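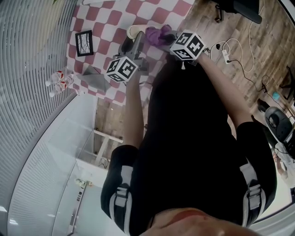
Minutes of the Sesberg Home Bakers' Circle

November 3, 2020

Present: Wayne Holroyd (chair), Yayra Quartey, Rodrigo Gouveia, Elsie Hebden, Leonora Estrella (minutes), and a good number of members on the call.

1. Welcome and last meeting

Wayne opened by thanking everyone for logging on when it was already dark out and supper was still on the stove for half of us. He was especially glad to see the members who had missed the last two meetings and hoped they would stay for the recipe talk at the end. The minutes of the last meeting were accepted with one correction from Elsie, who pointed out that her gingerbread calls for molasses and has never had corn syrup in it. Leonora apologized for the mix-up and has fixed the copy in the binder.

2. Money

Yayra went over the account. We have $3481 in the bank, with the flour order still to be paid. She reminded us that $2000 of that is set aside for the new oven and can't be touched for anything else, as we all voted last winter. Rodrigo asked whether the interest goes to the oven as well. Yayra thinks it does but would like to look at the wording of the vote, and will let him know.

3. The winter bread box

This took up most of the evening, and a lovely conversation it was, even if we did wander. The idea, for those who couldn't join us, is that members who sign up bake one extra loaf each week through January and drop it off at the Fimasari hall, where the loaves are boxed up with a jar of soup and taken round to neighbors who aren't getting out much.

Elsie would like us to stick to plain sandwich loaves, which slice well and freeze well. Rodrigo made a very heartfelt case for his rosemary focaccia (and we have all eaten it, so he had support!). Wayne wondered about people who have trouble with a hard crust. After a good deal of back and forth we settled on soft loaves as the usual thing, with one week given over to something fancier, baker's choice. Anything with nuts or seeds is to stay out of the boxes altogether.

Yayra asked that every loaf be fully cool before it is bagged. She had a few last year that went in warm, and the bottoms were soggy by the time they reached anybody's kitchen. Labels should list every ingredient, including what you greased the pan with. Leonora will type up a label that members can copy out by hand if they don't have a printer.

Agreed: go ahead with the bread box. Elsie will keep the sign-up sheet. Rodrigo will ask the hall about drop-off hours.

4. Flour order

We ordered from Najjar again this fall and most people were happy. Wayne found the bread flour a little thirstier than the last batch and has been adding a spoonful or two of extra water to his dough. Several members nodded at this, so it may be worth trying if yours has felt stiff. The rye arrived late, and Elsie has a bag for anyone still waiting on theirs. Please call her before coming by.

Rodrigo brought up the Goleo yeast, which comes in a bigger pack and would save us a bit. Yayra was worried it would lose its strength before we could share it all out. Leonora keeps hers in the freezer in a jar with a tight lid and has had no trouble. We will try one pack and see how we feel.

5. Cookie swap

The swap will go ahead as a porch swap. Each person bakes 6 dozen of one kind, packs them by the dozen, and brings them to Wayne's, where the tins will be sorted on his back porch. Please tell Wayne what you are making so that we don't end up with quite so many snickerdoodles, much as we love them. Elsie has already claimed the jam thumbprints.

6. Recipe talk

Yayra told us about her grandmother's sweet bread, made with nutmeg and evaporated milk, and kindly read the whole recipe out slowly while the rest of us scribbled. She lets the dough rise until it is very puffy and brushes the tops with butter twice, once before the oven and once after. Rodrigo asked if it would work as rolls. She said yes, but watch the time and take them out while they're still on the pale side.

7. Any other business

Someone has left a blue mixing bowl at the hall. Wayne has it in his car.

The meeting closed with warm thanks to Yayra for the recipe. Date of the next one to be sent out by Leonora.

Recent items
Yayra's Nutmeg Sweet Bread
Bread Box Sign-Up and Label Sheet
Porch Cookie Swap: What Everyone Is Baking
Elsie's Gingerbread (corrected)
Notes on Storing Yeast

Last updated by Leonora Estrella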